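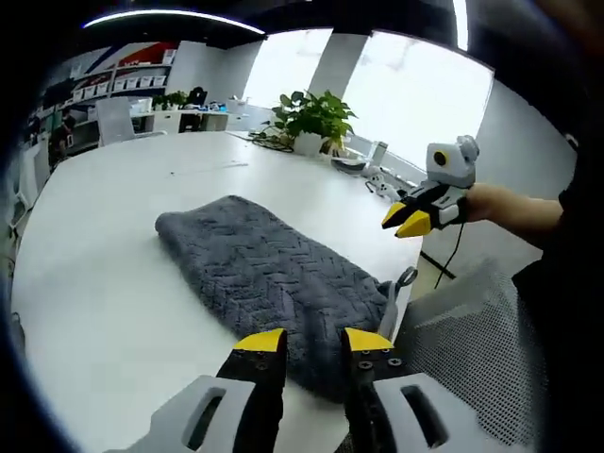
Tenham Textile Care Label Records

Version 1.2, released October 5, 2022

Summary

Care label text from household linens, transcribed by hand and mapped to a fixed set of codes. The release covers towels, sheets, pillowcases and table linens. It has 400 records from 108 product lines. Clothing is out of scope.

Files

labels.csv: one row per label
codes.csv: the 19 care codes and their definitions
sources.csv: product line, fiber content as printed, country of origin as printed
CHANGES.txt

Fields in labels.csv

record_id: integer, stable across versions
line_id: key into sources.csv
raw_text: label wording with original spelling and line breaks
wash_code, dry_code, iron_code, bleach_code: keys into codes.csv; empty if the label is silent
lang: language of the first block of text on the label

Collection

Labels were read from items bought at retail in Sarnton. Each was transcribed twice, and differences were settled against the label itself. Symbols with no wording were coded but leave raw_text empty.

Known issues

Nearly 69 records have no bleach_code. An empty value does not mean bleach is safe.
Temperatures are kept in the unit printed. Convert before comparing.
"Tumble dry" with no heat setting is coded TD0. Version 1.1 coded it as TD2, so counts from the two versions should not be mixed.
Fiber percentages in sources.csv do not always add up to 100. They are copied as printed.

Loading

All files are UTF-8 with a header row. Fields with line breaks are quoted. Read line_id as text; some values start with zero.

License

CC BY 4.0. Cite as: Mahmoudi, Tenham Textile Care Label Records, version 1.2.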